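Flutska (robot learning method)

Flutska is a method for teaching robot arms to stack and unstack household dishes from a small number of human demonstrations. It was developed at a robotics laboratory in Mistholm and first described in a technical report in September. The method is named after the software package in which it was released.

Background

Dishes are a common test problem in robot manipulation. Plates and bowls are smooth, come in many sizes, and often touch or nest inside one another. A gripper has to take hold of a rim without disturbing the pieces underneath. Earlier systems usually relied on a measured 3D model of every dish, so a new bowl meant new measurements.

Method

Flutska does not use object models. A human operator guides the arms through a task by remote control, and the system records camera images together with the position of each joint. A neural network is then trained to predict the next short stretch of motion from the current images.

The main change from earlier work is the way rims are handled. During training, the network has a second job: it must mark the rim of the highest dish in each image. The marks are not used directly to steer the arm. According to the report, learning both tasks together leads the network to pay attention to rim height, which matters most when a stack is viewed nearly from the side and the insides of the bowls are hidden.

The released version was trained on 140 demonstrations. Stacks mix plates and bowls of different widths, and a narrow plate may sit on top of wider bowls.

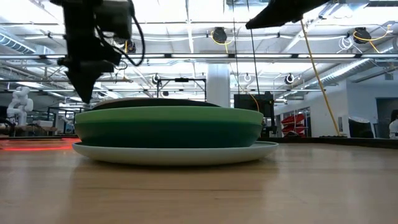 Mistholm, Thursday, February 19, 2026

The updated test series uses a four-piece stack, with a wide white plate at the bottom, two green bowls of different shades above it, and a nearly black plate on top. The task is to lift the top plate and set it down on the bare table, then do the same with each bowl. A trial counts as a success only if all three pieces are moved and the bottom plate stays within 30 millimeters of its starting point.

Results

In 200 trials, Flutska completed the full task 129 times, a success rate of 64.5 percent. The most frequent failure was at the second step, where the gripper closed on both bowls at once and lifted them as a pair. Missed grasps on the dark plate were the next most frequent.

A version trained without rim marking was tested on the same task and did worse, mostly at the first grasp.

Limitations

The method has been tested only on clean, empty dishes. It has no sense of touch and cannot tell from force whether it is holding one bowl or two. Strong changes in lighting also lower its success rate.

Related work

Thân, a method from a group in Troltasville, treats the same problem with a wrist camera and no fixed view. The two have not been compared on the same set of dishes.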